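The Small Desk, Again
Danddale Living, 11/10/2022

When I moved to Danddale in July, my desk was the last thing I unpacked. It had been grey for years. Now I wanted some colour, and I found that many of my neighbours wanted the same.

At Braneck, the furniture shop near the station, blue tops are the favourite this spring. People buy the top first and then look for small things to put on it: a round mat with a cartoon rabbit, a plant with many leaves, a plain mouse in grey and white.
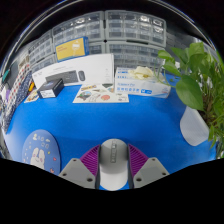
The plant should stand at the side, so the leaves can lean over the table but the hand still has its place. A mat with a drawing can be quite childish, I think. I look at mine during long phone calls and it does me good.

Hakim, the second-hand store, keeps 200 mats in a wooden drawer, and I needed 2 visits to see them all. Omus sells new ones, but you must order. My own order took most of the winter, and the heart on it is a little crooked.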